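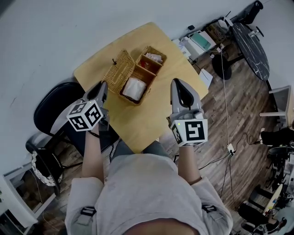 January, 7:40 in the evening

Spent most of the day on the wicker. I have been putting it off since Karim Morsy moved out and left me half of his things along with the printer paper. The divided basket is staying on the table for now. The front half gets the cloth, folded, and the back half is for paper and small stuff until I find a better spot for it. The one with the lid might go to the bedroom. I tried it on the shelf in the hall and it stuck out too far, 2 inches, so no.

Ehab called at lunch about the sale at Prendedia. He says they had baskets like these for a good price and I should have waited. I told him I didn't pay for mine. He wants the big one if I get tired of it. I won't.

The corner by the printer is next. Boxes and papers all along the wall, and I can't say what is in most of them. I know the lease papers from Irkine are in there somewhere, and the receipt for the chair repair, 52 dollars. If I find the receipt I can stop arguing with Abdelkrim over who paid. I'm sure it was me.

The wall on that other side needs washing too. The marks didn't come off with a dry rag when I tried last week. Sherif said to use dish soap and warm water and leave the paint alone. He has painted enough rooms, so I'll try it his way first.

Supper was lentils and the end of the bread. Need to buy onions, dish soap, trash bags, and a light bulb for the hall. My back is sore from the floor. Going to read for a while and start on the boxes after breakfast.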